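Association de gestion des ateliers partagés de Pestberg
Procès-verbal de la réunion du groupe Aménagement et rangement
Séance du 24/8/26, salle de l'atelier, Pestberg

Présents : les représentants des trois sections utilisatrices (Pestberg, Felel, Ukier), le secrétariat de séance.
Excusée : la section Trevaskis, qui a transmis ses observations par écrit.

La séance est ouverte par la présidence de séance. L'ordre du jour est adopté sans modification.

1. Approbation du procès-verbal de juin

Le procès-verbal de la réunion de juin est approuvé, sous réserve d'une correction au point 4 : il convient de lire « tables de tri » au lieu de « tables de montage ». Le secrétariat procédera à la rectification.

2. Contenants placés sur les tables

La section Felel rappelle que les contenants en usage ont été acquis à des dates différentes et que leur affectation n'a jamais été arrêtée par écrit. Il en résulte des mélanges répétés entre les pièces à trier, les pièces triées et les rebuts.

Après discussion, le groupe retient les règles suivantes pour les tables de tri :
- le panier vert ajouré reçoit les pièces à trier et se place à gauche ;
- le bac bleu à compartiments reste au centre, ouvert et accessible ;
- le panier rouge ajouré reçoit les pièces écartées et se place à droite ;
- les boîtes grises à fentes ne servent pas au tri et sont posées à côté du panier rouge.

La section Ukier demande si les couleurs peuvent être interverties selon les habitudes de chaque équipe. Le groupe ne le souhaite pas, les tables étant communes. La section Trevaskis, dans ses observations écrites, se prononce dans le même sens.

Décision : règles adoptées à l'unanimité des sections présentes. Une fiche d'une page sera affichée près de l'entrée.

3. Étiquetage des compartiments

Il est constaté que les étiquettes en papier se décollent au nettoyage. La section Pestberg propose des étiquettes plastifiées, à commander par lot de 40. La section Felel aurait préféré un marquage direct au feutre permanent ; cette solution n'est pas retenue, l'affectation des compartiments pouvant encore évoluer.

Décision : commande d'un lot de 40 étiquettes, à imputer sur le budget du groupe.

4. Entretien des plateaux

Le secrétariat rappelle que les plateaux en bois clair doivent être essuyés en fin de séance avec un chiffon légèrement humide. Les produits abrasifs sont exclus. Les paniers et bacs sont soulevés pour le nettoyage et ne doivent pas être traînés sur le plateau.

La section Ukier signale des traces de colle sur l'une des tables du fond. Elle se charge de les retirer avant la prochaine réunion et rendra compte du résultat.

5. Budget

L'enveloppe annuelle du groupe s'élève à 3000 euros. Les dépenses engagées et prévues, étiquettes comprises, atteignent 2988 euros. Aucune commande supplémentaire ne pourra donc être examinée avant le prochain exercice. La demande de la section Trevaskis relative à des couvercles pour les bacs est reportée et sera inscrite en tête de la liste des achats à venir.

La section Felel souhaite que les demandes d'achat soient désormais accompagnées des dimensions exactes des contenants, deux livraisons antérieures n'ayant pas convenu aux étagères. Le groupe prend acte de cette demande. Un modèle de formulaire sera proposé par le secrétariat.

6. Questions diverses

La clé de l'armoire basse n'a pas été restituée après la dernière permanence. Les sections sont invitées à vérifier leurs trousseaux.

La date de la prochaine réunion sera communiquée par le secrétariat. L'ordre du jour étant épuisé, la séance est levée.

Pour le groupe Aménagement et rangement,
le secrétariat de séance

Annexe au point 2

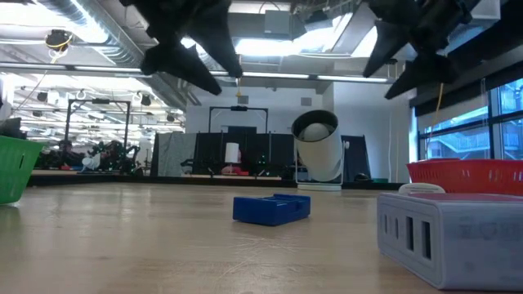

Table de tri : panier vert à gauche, bac bleu au centre, panier rouge et boîte grise à droite.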